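Workshop > Tabletop & Miniatures > Storage and Repair

Search all tips Go

Care of Game Controllers, Cartridges and Discs

These notes apply to role-playing games kept on physical media and to the hardware used to play them. They assume a dry room, a flat bench and a set of small screwdrivers. Disconnect power and remove batteries before opening anything.

1. Cartridge contacts

Dampen a cotton swab with isopropyl alcohol, 90 percent or higher. Wipe the contacts from the board outward to the edge. Do not scrub across them. Turn the swab after each pass and discard it when it shows gray. Let the cartridge stand until the alcohol has evaporated before inserting it.

If the game starts but the save file is missing, the contacts are probably sound and the backup battery is low. Measure it with a multimeter. A 3-volt coin cell reading under 2.7 volts should be replaced. The replacement must have solder tabs already attached. Do not solder directly to a coin cell.

Removing the old battery erases the save. On the long games in the Dromwood series, where a save may represent a full winter of play, copy it with a cartridge reader first. Lise Doucette's copy of Dromwood II held 371 completed contracts and was transferred this way without loss.

2. Discs

Hold the disc by the rim. Wipe from the hub to the rim in straight lines with a microfiber cloth and plain water. Circular wiping leaves scratches that follow the track, and these are harder for the drive to correct.

Light scratches on the clear side can be polished. Scratches on the label side of a CD cannot, as the reflective layer lies directly under the print. If a disc stops at the same point each time (the harbor gate in chapter 4 of Virnel is a common report), clean it and try it in a second drive before polishing. Some pressings of Virnel stop there on a clean disc, and only the later pressing cures it.

3. Controller cables

Most cable failures occur within an inch of the strain relief. Do not wrap the cable around the controller. Coil it loosely, with each loop about as wide as a hand, and secure it with a hook-and-loop strap.
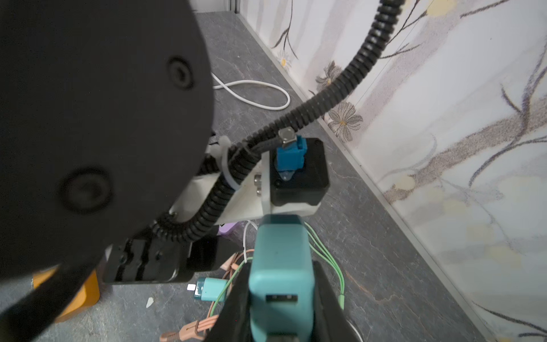
To find a break, connect the controller, open the button test screen and flex the cable a short length at a time. Mark the spot where input drops out. Cut an inch to either side of the mark, strip the conductors and join them color to color, staggering the joints so that no two lie side by side. Slide the heat-shrink tubing on before soldering.

4. Sticking buttons

Open the shell face down so the buttons stay in their wells. Lift out the rubber membrane and wash it in warm water with one drop of dish soap. Dry it completely. Clean the carbon pads with a dry swab only; alcohol can shorten their life.

The Peretti pad has an extra screw under the rear label. Press along the label with a fingertip to find it. On the Lindqvist pad the shoulder buttons are held by a spring that comes loose when the shell is separated. Open it inside a shallow tray.

5. Boxes, maps and manuals

Store boxes upright, as books are stored, and do not stack them. Cloth maps should be rolled. Paper maps already folded should be left on their original folds. Remove rubber bands, which harden and stain the paper.

Keep manuals out of direct sunlight. Code wheels should be stored flat with the rivet unsupported by other items. If the rivet is tight, turn the wheel a little in both directions. Do not oil it.

Filed under: Retro Gaming, Cleaning, Small Repairs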